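Paper cups, cans and a white table: how Presitz sorts its drink samples

Leidy Sánchez has run the sample bench at Presitz since August. The bench receives small drinks, mostly cans and screw-cap bottles, and groups them before they go out to tasting rooms. The method uses paper cups as open holders, one colour for each group. She took over the written procedure from Thanasis Sarantis, who still keeps the stock list.

I asked first why a drinks bench would use paper cups when trays with fixed slots are easy to buy. "A slot fits one diameter," she said. "We get short cans, tall cans and bottles in the same delivery. A cup with a wide mouth takes all of them, provided the base is wide enough for the item to stand."

The cups come from Ovik in sleeves of 64 and are stored mouth down until needed. Sánchez rejects any cup with a crushed rim, as a bent rim catches on the shoulder of a bottle.

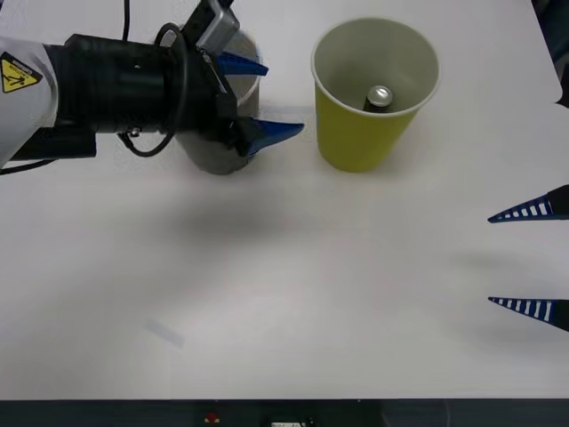
Colour is assigned at the start of each batch and written on the batch sheet. Grey and yellow are the usual pair. "I don't give a colour a permanent meaning," Sánchez said. "Grey might be bottles in one batch and returns in the next. The sheet is the only place where it is defined. People who rely on memory put things in the wrong cup."

Cups are placed towards the far side of the table with a clear gap between them. Items waiting to be sorted stand in front. Her rule for spacing is a hand's width, which she finds enough to lift one cup without touching its neighbour. Cans go in base down with the tab upwards, so the lid can be checked from above. Bottles go in cap up. A bottle may lean against the wall of the cup, and the procedure allows this as long as the cup itself stays flat.

The limit is weight. An item of 200 grams is accepted in a single cup; anything heavier goes in a box. "Paper will hold more than that," Sarantis said when I put the figure to him. "The trouble is the lift. You squeeze the wall, it goes oval, and the can shifts."
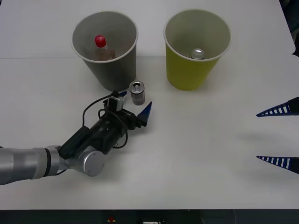 Why is the table white?

Labels and caps are easier to pick out against it, and a spill of anything coloured shows at once. The top is wiped with plain water between batches. Sánchez stopped using a scented cleaner after Aliki Chatzigeorgiou, in the tasting room, reported a smell on the cups.

Used cups are checked at the base seam and go back for a second batch if the seam is dry and flat. After 2 batches they are recycled. Presitz orders up to 1000 a quarter, in two colours, and Sarantis has asked Ovik for a third.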